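The Minutes of Flokirby Town

The following account was entered in the records of Flokirby Town Football Club at the close of the season in which the club left the Druswood Road ground. It is reproduced as it was written.

1. The club wishes it to be recorded that the final home fixture was played in April, against Hostness Athletic, with kick-off at three in the afternoon.

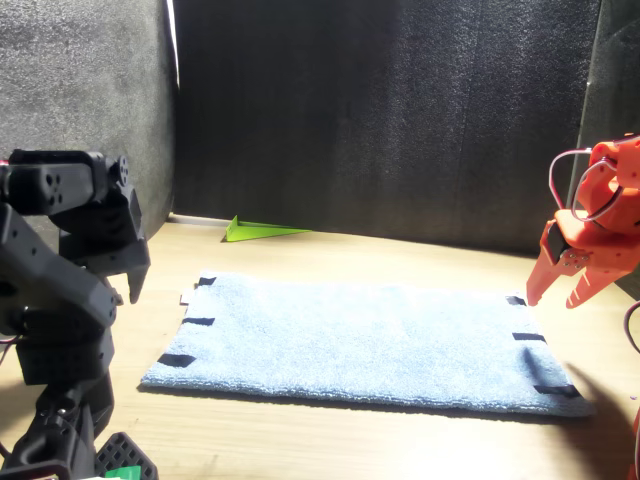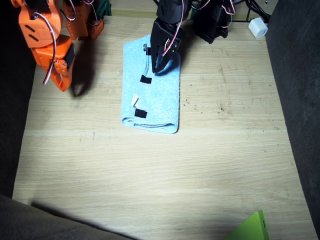
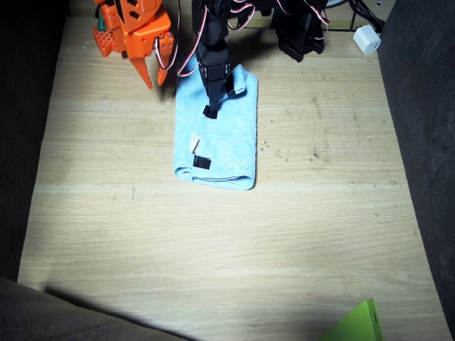
The light blue towel, on a wooden tabletop.

2. The attendance was 2873. The previous best of the season had been 300, and on that occasion the visiting supporters had arrived in two coaches and made up the greater part of the crowd. The club had ordered pies on the usual basis. These were exhausted well before kick-off, and an apology was read over the loudspeaker.

3. It is noted that the club required a win to remain in the division. A draw would have been sufficient had Geraghty Rovers lost, but the club took the view that the players should not be told the score from Geraghty. The radio in the dressing room was accordingly removed at noon and placed in the boiler cupboard.

4. Hostness scored after nine minutes. The goalkeeper came for a corner, did not reach it, and the ball went in off the far post. The goalkeeper has asked that it be entered here that he was impeded. The club enters it.

5. The remainder of the first half was played almost entirely in the visitors' part of the field. The home side struck the crossbar once and had an appeal for a penalty refused. The referee was spoken to by the captain in terms which the captain has since withdrawn in writing.

6. At half-time the manager did not address the players. He sat on the treatment table with his coat on. The left back, who was then in his seventeenth season and had made 233 appearances, was sitting opposite, and it was he who eventually spoke. He said that he had first come to the ground at the age of six, with his father, and that they had stood behind the goal at the Druswood Road end, where there was a step that held the rain. He said that his feet had been wet every Saturday until he was old enough to play. He then put his boots back on. The manager has confirmed that this was the whole of the speech.

7. The club equalised shortly after the restart. The centre forward took the ball on his chest with his back to goal, turned inside his marker and shot low to the goalkeeper's left. The noise was such that the occupants of the allotments on the far side of the railway came to the fence, and several remained there until the end.

8. With the score level and the match entering its closing minutes, word from Geraghty began to pass along the terrace. The club had not foreseen this. It had removed one radio, and there were a great many others in the ground. It became clear to the players, from the manner in which the crowd fell silent, that Geraghty Rovers were winning and that a draw would not serve.

9. In the last minute the home side was awarded a free kick on the left, some distance out. The left back, who had not scored in his career, placed the ball. There was a brief discussion, in which the captain pointed out that he himself ordinarily took the free kicks. The left back is understood to have replied that he knew that.

10. The ball was struck high, and was judged by most of those present to be going over. It dropped late. It came down on the underside of the bar, then on to the line or behind it, and the Hostness goalkeeper gathered it and held it against his chest. The referee looked to his assistant. The assistant, who was level with play, kept his flag at his side and did not move.

11. Play continued. The final whistle was blown within the minute, and the match was drawn, one goal each.

12. The club makes no complaint against the officials. A letter was drafted and was not sent. The club was relegated and, the lease having expired, the ground was surrendered to its owners at the end of the following month.

13. It is further recorded that when the goalposts were taken down, a mark was found on the turf behind the line at the Druswood Road end. It was small and round, and might have been made by a ball, or by a heel, or by one of the men carrying the crossbar. The groundsman laid a board across it so that it should not be trodden on, and went to find somebody to look at it.

14. By the time the left back had been reached by telephone and had driven over, it was almost dark. He did not ask for the board to be lifted. He walked round behind the goal to the step, where there was water standing — it had rained since noon — and stood in it for a while in his ordinary shoes.

15. The gates were locked at nine. The keys were returned the next morning, and a receipt was obtained.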